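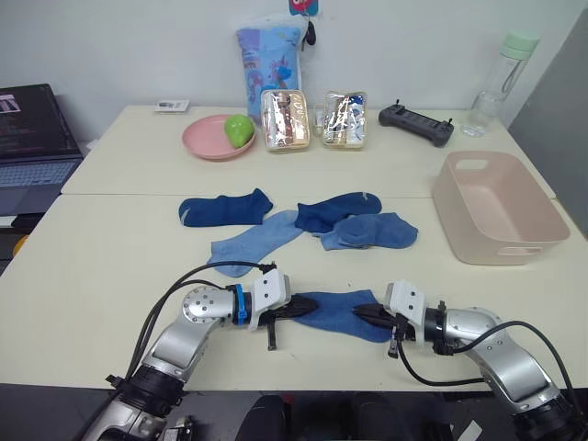 青いくつしたをつまむ、2本のロボットアーム

みんなは、学級会で手をあげて何かを決めたことがあるかな? わたしはあります。小学生のとき、お楽しみ会でドッジボールをやるか、いすとりゲームをやるかで大もめしました(わたしはいすとり派で、8票しか入らなくて負けました!)。

きょうは、町の議会の「採決」のお話です。採決っていうのは、議員さんたちが賛成か反対かをはっきりさせて、物ごとを決めること。学級会の「賛成の人、手をあげてー」とよく似ています。

## 議会って、何をするところ?

町には、道路をなおしたり、図書館の本を買ったりするお金があります。そのお金を何に使うか、町のきまりをどうするか。住んでいる人みんなが毎回集まって話すのはたいへんだよね。たとえば、グレルトブリッジという町に大人が3,000人いるとして、その全員が一つの部屋に入って、順番に意見を言ったら……夜になっても終わらない!

それで、選挙で代表をえらびます。えらばれた人が議員さん。議員さんが集まって話し合う場所が議会です。

## 図書館を夜まで開けたい!

グレルトブリッジの議会に、こんな案が出たとしましょう。

「図書館を、夜の8時まで開けよう」

リヤ・アセファ議員は賛成です。「仕事帰りの人も本を借りられるようになります」。うんうん、たしかに。

ウリエル・オリバレス議員は反対。「夜も開けると、電気代も、働く人のお給料もふえます。そのお金はどこから出すのですか」。むむ、それもたしかに。

わたしだったら、ここでもう迷っちゃうなあ。議員さんも迷うことがあるので、質問をしたり、くわしい資料を読んだりします。案のほうを少し変えることもあるよ。「まず11月だけ、ためしにやってみよう」というふうにね。変えた案を「修正案」といいます。

## いよいよ採決

話し合いがすんだら、議長さんの出番です。この町の議長はシリポーン・ペチラットさん。「これより採決を行います。賛成の方はご起立ください」と言うと、賛成の人が立ちます。

決め方はいろいろあります。

- 立って賛成をしめす(起立)
- 手をあげる(挙手)
- 紙に書いて箱に入れる(投票)
- ボタンをおす

ふつうは、半分より多くの人が賛成すれば決まり。これを「過半数」といいます。10人なら6人から。5人だと、ちょうど半分なので足りません。ここ、まちがえやすいところ!

賛成と反対が同じ数になったら? 日本の町や市の議会では、ふだんの採決に加わらない議長さんが、さいごにどちらかを決めることになっています。ドキドキするだろうなあ。

## 負けた意見はどうなるの?

「反対した人は、もうだまっていないといけないの?」と聞かれたことがあります。だいじょうぶ、そんなことはありません。決まったことは守るけれど、「やっぱりこうしたほうがいい」と言いつづけていいし、次の議会でべつの案を出すこともできます。

議会の話し合いは、たいてい近くの席で聞くことができます。これを「傍聴」といいます。子どもも入れるかどうかは町によってちがうので、行ってみたい人は、おうちの人といっしょに役場に聞いてみてね。おしゃべりと拍手はがまん。わたしは一度、うっかり拍手して注意されました……。

## ことばメモ

**議案** 議会で話し合うためのもとになる案。

**可決** 賛成が多くて、案がとおること。

**否決** 案がとおらないこと。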